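Project report, Cukard handheld gripper pair
Gonçalo Salgado and Getsemaní Camacho
Aug 24, 2023

## 1. Fault

During bimanual recording in July, the left and right gripper streams drifted apart in time. The recorder raised no error. The fault was found when Salgado replayed a two-handed fold and the left jaw closed visibly later than the right. By the end of a long take the offset was 400 ms. Our limit, set at the start of the project, is 17 ms.

All tests reported here were done in the bedroom setup, with both grippers held over the bed and pointed at the wall. 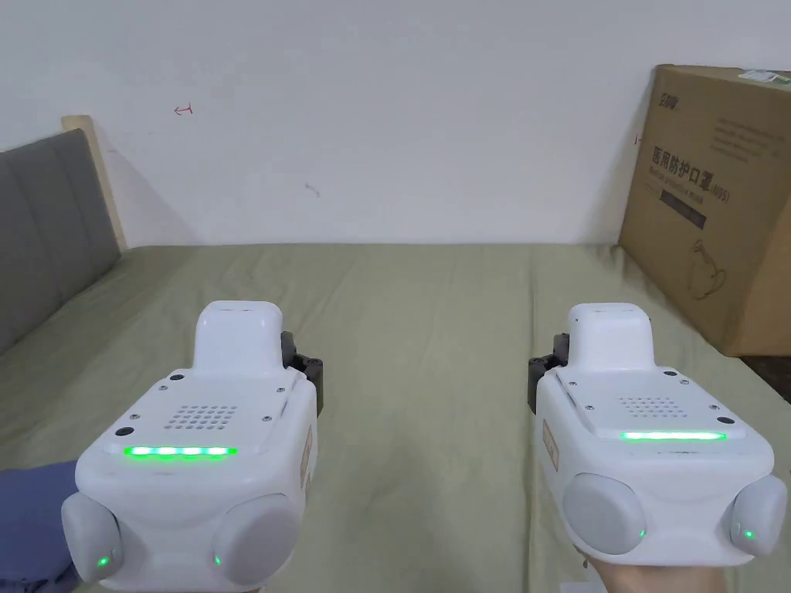 The status lights were no help in finding the fault. The firmware sets the strip to green when the unit has power and a link to the recorder. It does not check the clock. A unit can therefore show green while its timestamps are wrong, and ours did so in every bad take.

## 2. Method

We opened and closed both jaws together at the start and end of each take and compared the two closing times in the log. Camacho held the grippers and Salgado read the log. Clutter on the bed was left as it was, including the cardboard box and the game controllers, so that the camera views would match normal use.
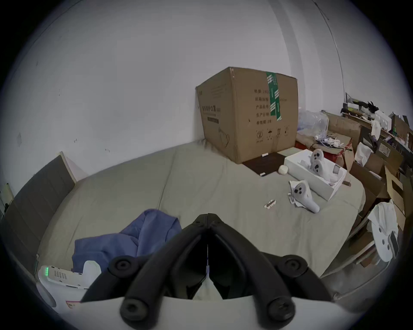
## 3. Cause

Each gripper asks the host for the time at startup. The left unit was running an older Maluleke build that asks only once. The right unit asks again every 700 frames. Short takes passed because the drift had not yet grown past the limit. Takes over 3,000 frames failed every time.

We first blamed the USB hub and replaced it. This had no effect and cost us two days.

## 4. Fix and retest

Both units now run the same build. The recorder refuses to start if the build numbers differ, and it stops a take if the offset passes 17 ms.

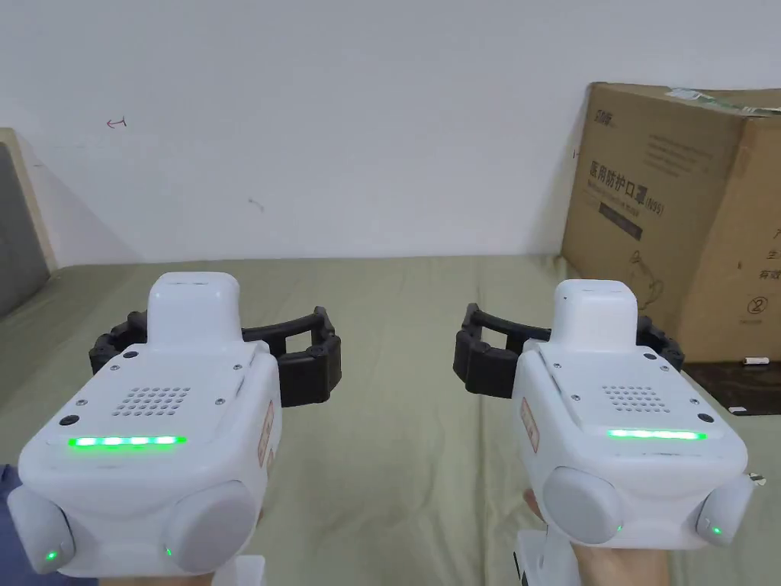
*Figure 3. Left and right grippers over the bed, green strips lit on both.*

The long takes were repeated and stayed within the limit. Takes made before the fix have been moved to a separate folder and are not used in our results. Hanan Tannous has asked for a separate light color for clock faults. That change is still open.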